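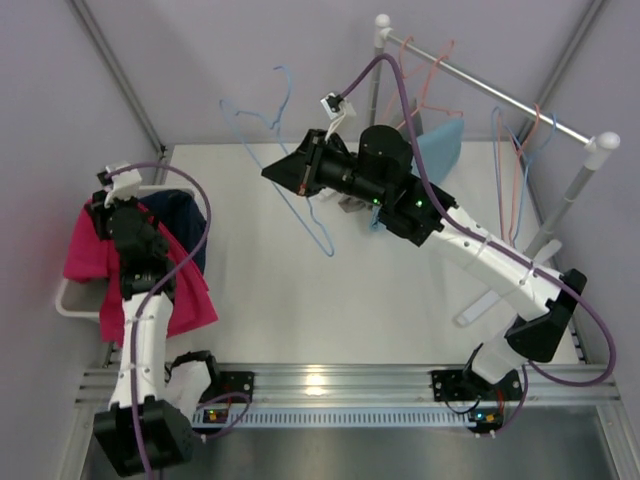

Figure 2. White tabletop, aluminum rail along the near edge.

2. Leveling and first-time preparation

This section applies to Stonotari work tables with fixed legs. For tables with the Wada crank lift, complete the lift calibration in the supplement before starting step 1.

Tools needed: spirit level, 17 mm open-end wrench, soft cloth, mild dish soap.

2.1 Leveling

1. Move the table to its final position. Leave enough space behind it to reach both rear feet with the wrench.
2. Clear the tabletop. Readings taken under load are not valid for the first adjustment.
3. Loosen the locknut on each foot by one full turn.
4. Thread all feet fully in, then back each one out two turns.
5. Place the level along the rear edge. Adjust the rear feet until the bubble is centered.
6. Turn the level 90 degrees and adjust the front feet together.
7. Place the level diagonally from corner to corner, then along the other diagonal. Correct any difference at the front feet only.
8. Hold each foot still and tighten its locknut against the leg.
9. Press down on each corner in turn. If the table rocks, repeat from step 5.

CAUTION: Do not lift the table by the front rail. Lift by the leg frame, with one person at each end.

Note: On carpet or rubber flooring the feet settle under weight. Check the level again after two days and adjust as needed.

2.2 Tightening the frame

1. Check that every crossbar bolt is finger tight.
2. Tighten the bolts in the order stamped on the leg plates. Do not fully tighten one side before starting the other.
3. Fit the plastic caps over the bolt heads.

Frames shipped from the Momton warehouse may have the caps already fitted. Remove them and check the bolts anyway.

2.3 Cleaning the surface before use

1. Remove the protective film, if present, starting from a rear corner.
2. Wipe the surface with a cloth dampened in soapy water.
3. Wipe again with clean water and dry at once. Standing water at the edges can get under the trim.
4. Remove film adhesive with isopropyl alcohol on a cloth. Test a small area at the rear first.

CAUTION: Do not use acetone, bleach, or abrasive pads. Damage caused by these is not covered by the Pledbridge service plan.

2.4 Loading

Spread heavy items over the legs and keep them away from the center of the span. Do not clamp equipment to the rear edge trim. Items that slide in use should be placed on a nonslip mat.

2.5 Routine checks

Check the locknuts and crossbar bolts after roughly 2,000 hours of use, or whenever the table is moved. Replace any foot with a cracked pad. Feet must be replaced in pairs, front or rear, so that both sides have the same thread length.

If the table cannot be leveled within the travel of the feet, place a steel shim plate under the low side and repeat 2.1. Do not use wood or cardboard.

Revision date: 22/12/2019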